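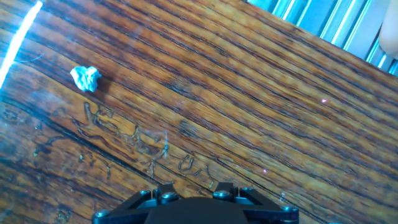

Lackierte Tischplatte, kräftig gemasert. Im Streiflicht sieht man die Risse entlang der Faser.

Holztisch auffrischen ohne Abschleifen

Geht bei lackierten Platten, solang der Lack noch hält. Blättert er ab: anderes Thema, dann muss geschliffen werden, siehe Anleitung von Urs Hauser.

Was man braucht
Lauwarmes Wasser, Spritzer Neutralseife
2 weiche Tücher, fusselfrei
Möbelpolitur, ich nehm die von Flekura
Wachskitt im passenden Farbton (gibts bei Nägeli in Henau, sonst Baumarkt)
Plastikspachtel oder alte Karte

1. Abräumen, Krümel und Papierfitzel weg. Nicht mit der Hand drüberwischen, Sand kratzt.

2. Feucht abwischen, immer mit der Maserung. Tuch gut auswringen! In Risse darf kein Wasser stehen. Danach gleich trockenreiben und 15 Minuten warten.

3. Risse füllen. Kitt zwischen den Fingern weich kneten, quer zum Riss reindrücken, Überstand mit der Spachtel abziehen. Bei gestreiftem Holz lieber den dunkleren Ton, heller Kitt fällt sofort auf. Tiefe Risse in 2 Durchgängen, dazwischen 4 Stunden Pause.

4. Politur aufs Tuch, nie direkt auf den Tisch. Dünn. Kreisend auftragen, dann längs auspolieren. Wenns schmiert wars zu viel, mit dem trockenen Tuch nochmal drüber.

5. Über Nacht nichts draufstellen. Auch keine Tischdecke, die klebt sonst fest.

Wasserränder: vor Schritt 4 mit etwas Politur extra behandeln, kleine Kreise, wenig Druck. Kein Scheuerschwam, auch nicht die weisse Seite.

Wiederholen alle 6 Monate, am Fenster eher öfter. Im Winter reissts schneller auf, bei mir meistens im Febraur, wenn die Heizung voll läuft.

Emil Mayrhofer, 21.07.2019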